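Treltomier Shared Workshop — Arm Build Group, March Minutes
Back room, Gallagher building 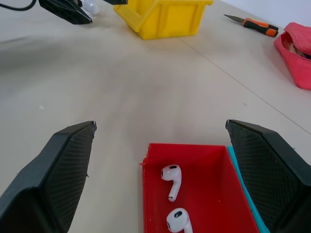

2 min read

Present: Verna Thibodeaux (chair), Pantelis Ververidis, Mingxuan Ye, Verna Abernathy (minutes). Thaddeus Ruiz-Ortega arrived during item 2 and asked that item 1 be repeated. It was not.

1. Last month's minutes
Approved, after Pantelis had "argued" changed to "discussed" in two places.

2. Grippers
Both arms now have the textured finger pads on. Mingxuan reported that of 30 earbud pickups, 22 ended with the earbud where it was meant to go. Thaddeus asked where the other ones ended up. Mingxuan said the floor, mostly. White earbuds on a red tray remain the test pair until someone proposes something harder, and Pantelis was asked not to propose grapes again.
Agreed: slow the closing speed before touching the pads.

3. Red tray
The corner is rough and will stay rough for now. Verna T. wants a reprint with thicker walls. Pantelis holds that a tray is a tray. Discussed at length.
Action: Thaddeus to reprint, using the red we already have — no new spools.

4. Cables
Mingxuan's code drives both arms, but the cable on the far one still wanders over the table when the arm swings. Clips were promised in January.
Action: Pantelis, clips. Same action as last month, same wording.

5. Table
The seam between the two panels confuses the depth readings a little. Thaddeus offered to fill and sand it. Verna T. asked whether he meant this year. Left open.

6. Naming
Cokovero got two votes and Flellano got two, with Mingxuan abstaining on the grounds that the config file already says "arm_test_final_b." Deferred.

7. Money
We have 91 dollars. A spare servo is about 30. Approved, one servo.

8. Any other business
Tools go back on the wall rack before anyone powers up the arms. The yellow bin may stay on the table, but it's for parts and not for lunch.

Closed at 9:40 p.m. Next meeting same place, 6 p.m., and Thaddeus has the key.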